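# Collector FAQ: round table tasks

Written fast, between sessions. Gorazd Mujić owns the task list, Ignacio Cantero owns everything after upload. If something here disagrees with the task card, the card wins. Tell Gorazd.

## Before you start

### What are we collecting, in one line?

Short demonstrations of a person doing a table task with the hand-held grippers. Wamevitz (the model) learns from them. You do the task, the cameras and the tracking do the rest.

### Do I need to know anything about machine learning?

No. Need steady hands and some patience. Ignacio would rather have someone who can do the same dull thing nicely all afternoon.

### What's the difference between Truster and Rasard?

Truster = the recording app. Start, stop, discard, task name.

Rasard = the place the episodes end up, where they get checked and tagged. You'll mostly never open it. If somebody says "it's been rasarded" they mean rejected. Sorry about that one.

### And Vermeulen?

The round-table task group. Named after the first task card, and the name stuck. If Truster asks for a group and you're at the round table, pick Vermeulen. Picking the wrong group is the most common mistake by a mile and it takes Ignacio ages to untangle.

### Sit or stand?

Either, unless the card says. For keyboard tasks sitting is fine, and kinder on your back. Standing gets you more reach over the far side of the table. Don't switch in the middle of an episode. Switching between episodes is good, we want both.
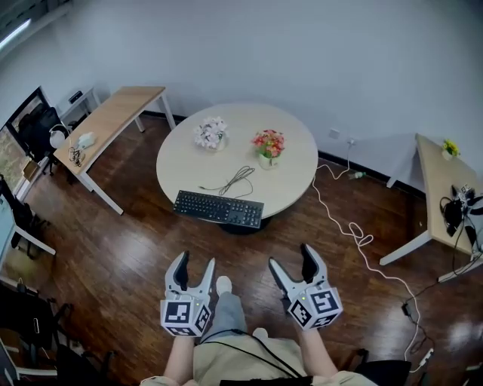 Whichever you pick, start with both grippers up and open where the head view can see them. Hold for a breath. Then go. The start of the episode gets used to line up the different views, and if you're already lunging for the object there's nothing clean to line up on.

### Which gripper is left and which is right?

Check in Truster, not by eye. Close one, watch which bar moves. Swapped hands means a whole session of mirrored labels. Has happened.

### How do I start a recording?

1. Pick group, then task, then your collector name.
2. Wait for every camera row to go green in the app.
3. Grippers up, open, hold.
4. Start.
5. Do the task once.
6. Grippers back up, open, hold.
7. Stop. Keep or discard, right away, while you remember.

## During an episode

### How long should one be?

For the keyboard cards, under 45 seconds. Most people come in well short of that once they've warmed up. Going over isn't a crime but Rasard flags it and someone has to watch it.

### How fast should I move?

Like you're not in a hurry and not acting. New people go very slow and careful, like they're defusing something. Model then learns to be slow. Normal hands, normal speed, no jerks.

### Where do I grab the keyboard?

Across the frame, near one end, pads flat on it as far as you can manage. Keys can be between the pads, that's ok, nobody is typing on it. Don't pinch a corner. It'll twist in the grip and then you're fighting it.

Vary the end you grab. Vary the angle you come in at. If every grasp in your session looks the same then we've really collected one episode lots of times.

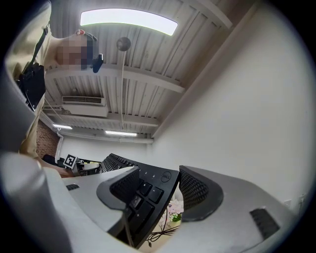
*A grip on the keyboard, plus and minus keys closest to the gripper. Cable and pink flowers lower down in the gap.*

### What do I do about the cable?

Leave it on. It's part of the task. Loop it loosely on the table before you start, somewhere different each time. If it snags, you've got options:

- snag frees itself when you lift: carry on, keep the episode
- you can free it with the other gripper: do that, keep it, tag "recovery"
- you need your actual fingers: stop, discard

Never hold the cable out of the way with your hand in view. The robot doesn't have your hand.

### I dropped it. Discard?

Depends. Dropped it and picked it up again with the gripper, finished the task: keep, tag "recovery". These are gold, Ignacio always wants more of them. Dropped it on the floor: discard.

Don't drop things on purpose to get the tag though. It's obvious on playback.

### I bumped the flowers

If the pot's upright and on the table, keep going. If it tipped, stop and discard, stand it up, start over. The flowers are there as clutter so the model learns to work near stuff it isn't supposed to touch. Move the pots around between episodes. Near each other, apart, behind the keyboard, off to one side.

### Can I add my own clutter?

Ask Gorazd. Usually yes. No liquids, no phones, nothing with your name on it.

### Someone else is standing by the table. Problem?

No, as long as they don't touch the objects. Faces get blurred before the episodes go to anyone. Chatting is fine as well, just don't look away from your hands while you talk.

### Do I have to use both grippers?

Card says. On the one-hand cards the idle gripper should stay quiet, open, out of the path. Don't wave it. Don't rest it on the table either, an idle gripper parked on the tabletop looks like it's doing something and the model can't tell it isn't.

### What about the black and white markers?

Don't cover them. Sleeve, thumb, bag strap, whatever. Two rules really:

- keep the gripper cubes where your head view can see at least part of them most of the time
- don't move, tilt, straighten or "tidy" any marker that's standing or mounted in the room

A nudged room marker is worse than a bad episode. If you bumped one say so, no one is going to be cross. Not saying is what costs us. Last time it was 677 episodes put on hold while Ignacio worked out when the nudge hapened.

## Cameras and views

### What should the gripper view look like before a grasp?

Both fingers in view, open, with the object somewhere between them. If one finger is missing or there's a smudge across the pads, stop and sort it out first.
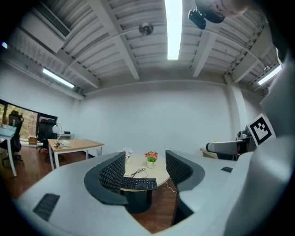
*Gripper open, table and keyboard in the gap. Good to go.*

### Everything looks bent. Is the camera broken?

It's a very wide lens. Round picture, black corners, bendy desks, all normal. Not normal: haze, a bright streak that follows you round, or a freeze. For haze, use the lens cloth, dry. For a freeze, restart Truster before you go touching cables.

### The gripper camera sees mostly ceiling. Bad?

Not by itself. When you tip the gripper the view goes where it goes, and the ceiling lights help with tracking more than you'd think. What matters is that the fingers and the object are in there too.

### Do I need to worry about the window?

Low sun, a bit. Blinds half down if it's hitting the tabletop directly. Otherwise leave it, we want mornings and afternoons and gray days all mixed in.

## Keep or discard

### Quick version?

Keep:

- clean run
- clumsy run that gets there
- recovery, tagged

Discard:

- real hand touched an object
- wrong task picked
- you forgot the hold at the start
- object left the table
- a camera row went red at any point

### I forgot the hold at the end, only at the end

Keep it. Ignacio can trim the tail. He can't invent the start.

### Can I fix a tag later?

In Truster until you close the session. After that it's in Rasard and you need to message Ignacio with the session name and which episode. "The one where it slipped" isn't enough, please.

### I did a batch with the wrong task name. Start again?

No! Close the session, write down the right name, message. A whole batch under one wrong name is a quick rename. A batch that's half right is the horrible one, so don't try to correct it partway through.

## Odds and ends

### How often are breaks?

After every 2 blocks, minimum. Wrists go before you notice. Sloppy episodes start showing up right around then, you can see it on the playback.

### Grip feels soft / pads slipping

Look at the mesh pads. Lint gets in there. Brush it off with the small brush, no water and no wipes. If a pad is peeling at the edge stop using that gripper and tell Gorazd.

### Can I come in on Sunday?

If you have a key, and if there's a second person in. Put it in the calendar so the uploads aren't a suprise.

### Where does all this go in the end?

Into training Wamevitz, then back onto an arm to see what it learned. When a card starts failing a lot on the arm Gorazd rewrites it, and you'll get a new version with the changes in bold. Read the bold bits even if you've done the task a hundred times.

### My question isn't here

Message Gorazd for tasks and objects, Ignacio for anything about the app or uploads. Not sure which, send it to both.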